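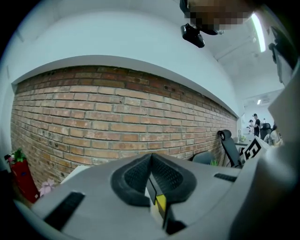 A small team at Brudwood has spent most of the past year teaching a robot arm to do fiddly kitchen and desk chores without ever putting a person in front of the robot. Their results, shared with visitors at an open afternoon in October, suggest the idea has legs, and that the way people move when they are a little bored and in a hurry may be worth more than the careful demonstrations the group started out with.

The project is called Trelluvura, and it is led by Zubaida Sethi, who came to robotics by way of physical therapy and still talks about wrists more than she talks about software. Instead of steering an arm with a joystick, people on her team carry a hand-held gripper with a camera on it and simply do the chore themselves — fold the cloth, put the lid on the jar, hang the mug back on its hook. The recordings are then used to train the arm, which has the same kind of fingers, so what the person did and what the robot has to do look very much alike from the camera's point of view.

The group gathered 2,999 usable demonstrations this way. (There was a 3,000th, Sethi told the visitors, and they all still argue over whether it should have been thrown out.) The question they most wanted to answer was how many of those a robot needs before it can manage a chore in a room it has never been in. So they trained one version of the system on 500 demonstrations recorded in a single room, and another on the same number spread across eight different rooms, and tried both in a kitchen neither had seen.

The version that had been around a bit did far better. Out of 50 attempts at putting a lid on a jar, it finished 41, while the one-room version managed 17 and had a habit of reaching for the spot where the jar used to be kept back home.

"We had been so proud of how tidy our first room was," said Ettore Lombardi, who looks after the recordings. "Same lamp, same table, everything wiped down. I think we made it too easy, and the poor thing never learned to look."

There is plenty still to do. Soft things such as dish towels remain a trial, and the arm is slow, taking close to a minute over a lid that a person would twist on without thinking. Flurina Haslinger, who runs the tests on the arm itself, would like to see the same comparison made with other chores before anyone gets carried away, and she plans to start with drawers and zippers this winter.

The team hopes to put its recordings and training notes online in the spring, once a last round of checking is finished.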